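Speaker notes: Sock heel wear and yarn choice
Rizal Gunawan, Rostberg knitting technology day, 25/09/2020

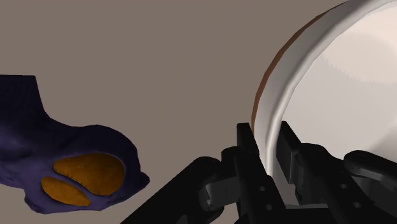

Slide 2. Start with the claim. Most returns on wool socks are heel returns. The toe goes second. The leg almost never wears out before the foot does.

Define abrasion cycles before using the number. One cycle is one full pass of the rubbing head. Some people in the room will know a different test, so say which one we used and move on.

Slide 3. Fiber blends. Pure merino failed at 300 cycles in our setup. With nylon added, same gauge, same stitch density, it held to 800. Pause here. Someone will ask about polyester. We did not run it.

Point out that the samples were all washed before testing. Unwashed fabric scores higher and tells you little about a sock in use.

Slide 4. Stitch density. Rerneck mill knits its heel on the same needles as the foot, 56 per circle, and tightens the stitch length. Softić splices a second yarn into the heel instead. Both work. The tighter stitch is cheaper. The spliced heel is softer and thicker, and it can bunch inside a narrow shoe.

If time is short, skip the chart and give the result only.

Slide 5. Heel shape. Short-row heels put the seam line across the side of the ankle. Flap heels put a double layer at the back, where the shoe rubs. For boots I prefer the flap. It takes longer on the machine and the operator has to watch the pickup edge.

Slide 6. Care labels. Heat damages the nylon component before it damages the wool in our superwash samples. The Rarkard label wording was changed in June to say low heat only. Read it out, it is one line.

Slide 7. Limits of the work. One gauge, one tester, 8 samples per blend. Wear trials on feet have not started. Do not let the abrasion numbers be quoted as months of use.

Questions. Have the swatches ready at the front table. Pass the spliced heel around first, inside out, so people can feel the join. Collect them all before the break.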